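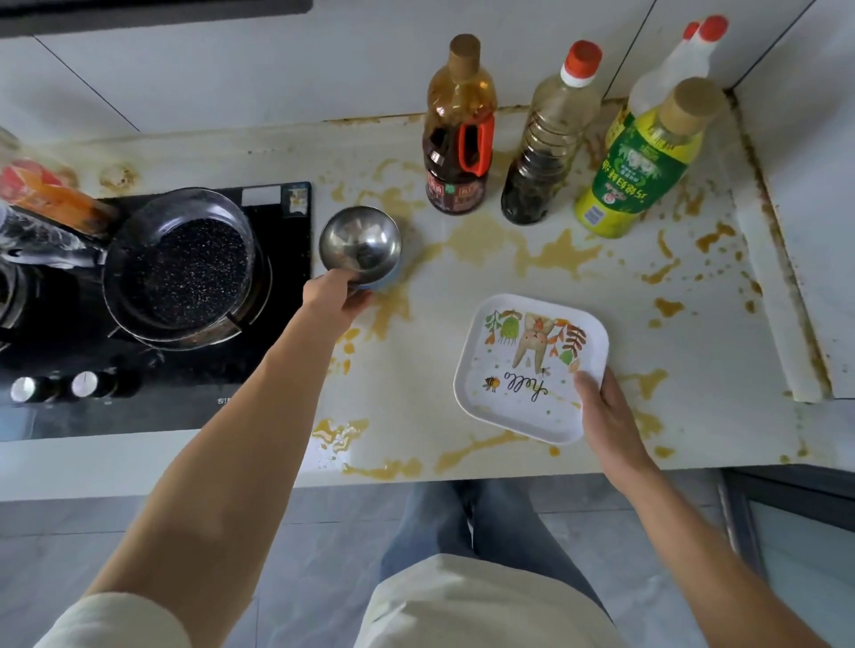 ok pool people. the Prindlow rec center changed the lap swim hours AGAIN and the site still has the June schedule up so dont trust it

new times: 6 to 8 am, noon to 1:15, then nothing til 7:30 pm. evening is four lanes now, used to be six

called the front desk, got Glykeria Tzavaras, super nice. says the masters team took the other two lanes thru spring

also!! staff rate is going away for anyone on the old Fakon plan. you have to switch over yourself, they wont do it for you. form is at the desk, not online

bring your card. mine got rejected at the gate bc it was still on the old plan, stood there in flip flops like a dope

locker rentals: 1367 lockers on the waitlist?? no sorry, locker 1367 is MINE, waitlist is 794 people. typing on the bus

Kalliopi Margaritis is still teaching the beginner stroke class, two spots left last I herad. go take it, she fixed my breathing in one session

no word on the sauna. sign says "closed for repair", same sign as June

will post the winter hours when they put them up. if they put them up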